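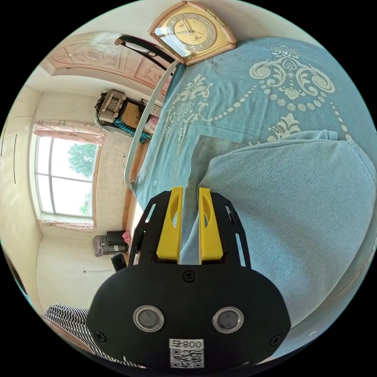 plostwood_89

Okay, laundry people, I need opinions. I've been folding on the bed for years because it's the biggest flat thing I own, and my partner says that's why everything comes out lumpy. The light blue-gray ribbed one is my current enemy. It feels like corduroy, it's thick, and every time I fold it over it puffs back up into a hill. Teal bedspread with the cream swirls stays on, I don't strip the bed first. Should I be folding or rolling?

Posted 2025-05-26

notton_attic

Roll it! Anything with ribs, I roll. I fold it once the long way, smooth it with my forearm, then roll from the bottom and keep the ribs running along the roll – otherwise they fight you. I've got 14 things rolled up in one drawer right now and I can see every single one.

worno

Disagree, sorry. Rolling thick stuff eats up the whole drawer. Fold in thirds and put it on the bottom of the pile. Let the heavy sweaters do the work. Also, the bed is your problem. Mattresses give, so you press down and the middle sinks. Use a table.

plostwood_89

My table is 2 feet wide and has a sewing machine on it, so the table is out. I did try thirds last night and it looked fine until I picked it up.

laisquare

I fold on the bed too and my stuff looks great, so I'm not buying the mattress theory. Are you shaking it out first? I hold mine by two corners and give it a really good snap (the cat hates this), then lay it down and smooth from the center out. If you start from an edge you just push the bump to the other side.

worno

A snap won't fix a soft surface. Put a big cutting board or something flat under it and then tell me it's not better.

notton_attic

A cutting board on that pretty bedspread?? Where did you get it, by the way? I love that pattern, the little strings of dots especially.

plostwood_89

It came from a yard sale last October! No tag, so I can't help you, but it washes well. I'm going to try the snap thing first and then rolling. Worno, I do have an old drawing board in the closet, so I'll give that a shot on the next load too.

worno

Drawing board is perfect. Smooth side up.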